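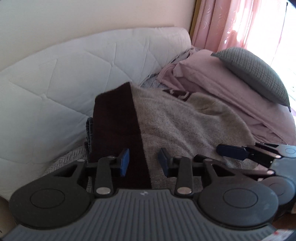

How Do Advertisements Reach You?

Search this site
Enter a word
Search

The Rosilton Media Museum has prepared this page for readers ages 8 to 11. Adults are welcome to read it aloud.

What is an advertisement?

An advertisement, or ad, is a message that someone has paid to place where other people will see or hear it. Ads appear on television, on the radio, on websites, on buses and in magazines. The person or company that pays for the message is called the advertiser.

Many programs cost nothing to watch. They still cost money to make. Actors, camera operators and writers must all be paid. The television channel earns that money by selling short pieces of time to advertisers. This is called selling airtime.

Who does the work?

Most advertisers do not make their own ads. They hire a company called an agency. Inside the agency, different people have different jobs.

The planner decides who should receive the message. The copywriter chooses the words. The art director decides how the ad should look. The media buyer talks to channels and websites and agrees on a price.

Chathurika Weerakoon is a media buyer at an agency named Fosine. She told the museum that she spends much of her day on the telephone. "A place in the middle of a popular show costs more than a place late at night," she said. "I have to decide which one is better for the advertiser."
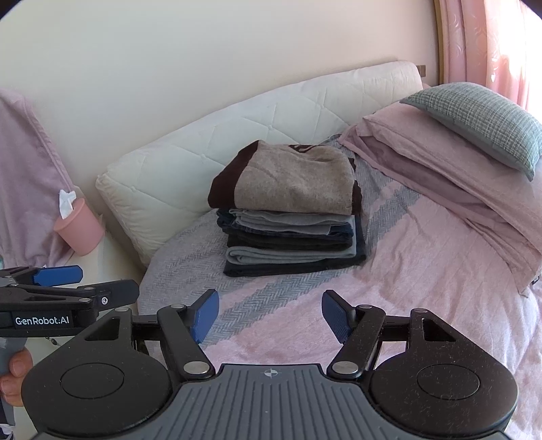
An art director thinks carefully about what an ad will show. The product must be easy to notice, and the things near it should not confuse the viewer. Suppose that a store wishes to advertise sweaters. Folded clothes in a neat pile on a bed, as in the picture, could give the art director a place to start. The beige-brown knit on top is the piece most people would look at first. The denim-blue and the gray cloth underneath show much less of themselves. If the store wanted to sell something lower down instead, the art director would ask for the pile to be put in a different order.

How much does an ad cost?

The price depends on how many people are likely to see it, how long it lasts and when it appears. A small radio station might charge $90 for a short ad in the morning. A local television channel might charge up to $2,000 for one in the evening. The advertiser also pays for the ad to be made.

Are there rules?

Yes. Ads should tell the truth. An advertiser may say that a breakfast cereal is tasty, which is an opinion. An advertiser may not say that the cereal will make you grow 2 inches taller if it will not. In many countries there are also special rules for ads shown during children's programs.

Some ads are harder to recognize. A person in an online video may be paid to talk about a toy. The video should say so clearly, often with the word "ad" or "sponsored."

Words to know

Airtime: time on television or radio that can be bought.
Slogan: a short phrase that helps people remember a product.
Sponsor: a company that pays to support a program or an event.

Something to try

Watch one ad with an adult. Find out who paid for it and what it asks you to do. Then write a slogan for a pencil called the Skimard.

Text by Stavros Sfakianakis, Education Department. Checked by Farhad Zarei.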